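3.2 Surface reflectance and glare at shared desks

The second part of the survey dealt with the desks themselves. Complaints about lighting in shared offices are usually recorded as complaints about lamps, and the two earlier rounds of this study followed that practice. Staff at the Stiren and Darico sites were asked whether the light was too strong, too weak or about right, and their answers were set against readings taken at ceiling height. The match was poor. At Darico in particular, people who sat directly beneath the same type of fitting gave very different answers, and the lamp readings alone could not account for this.

For the present round the questionnaire was therefore changed. Each person was asked to say where on the desk the light troubled them, at what time of day, and what kind of work they were doing. A total of 637 forms were handed out across the two sites and 417 were returned in a state fit for use. Forms were left out where the desk number was missing or where the person had moved desks during the month of February, when the readings were taken. No attempt was made to fill gaps in a form from the answers of people sitting nearby.

Light readings were taken at 4 points on each desk: two along the front edge, where the forearms rest, and two towards the back. The meter was laid flat on the surface and read in the morning and again in the afternoon. Window blinds were left as the staff had set them. The same procedure was used at both sites, except that on the ground floor at Stiren the afternoon readings had to be taken after the cleaning shift had begun, and a small number of desks there were read on the following Friday instead.

White tops were the most common finish at both sites. They had been chosen during an earlier refit on the grounds that a pale surface would spread daylight further into the room and so allow some fittings to be switched off. This reasoning is sound as far as it goes. A matte finish scatters light in many directions and does not give the sharp, mirror-like reflections seen on polished tops. It does not follow, however, that a matte white desk will look evenly bright to the person using it. Where light reaches one part of the surface more strongly than another, the difference can be considerable across a short distance (Figure 4).

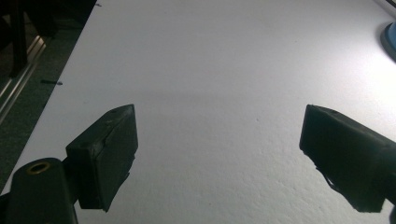 Figure 4. Uneven brightness across a matte white tabletop. The surface is brightest towards the upper right and falls to a soft grey towards the centre and lower part.

The answers to the open question bear this out. Many people did not describe their desks as too bright overall. They wrote of a bright corner, a patch beside the keyboard, or one side of the desk that they avoided when reading from paper. Several had moved their papers to the duller side and kept cups, trays and telephones on the other. Such habits do not appear in a survey that asks only about the room as a whole, and they reduce the usable area of a desk in a way that floor plans do not show.

The type of work also mattered. People who worked mainly on screen were troubled by bright areas behind or beside the monitor, while those who handled printed forms were more concerned with the area directly in front of them. Handwriting in pencil was mentioned more often than had been expected, chiefly by staff in the records section at Stiren. Age was recorded in broad bands only, and the number of returns in the oldest band was too small to support a separate finding.

These results agree in part with the Rarkela desk trial, in which 100 desks were fitted with mid-grey tops and the existing lamps were left in place. The trial found fewer complaints after the change but did not record where on the desk the remaining complaints arose, so a direct comparison cannot be made. The Živković comfort scale, used in that trial and in our own first round, gives a single score for each person. It remains useful for comparing whole floors – and was kept in the present questionnaire for that reason – but it should not be relied upon when the question concerns a single work surface.

The effect of blinds and desk position relative to the window is considered in Section 3.3.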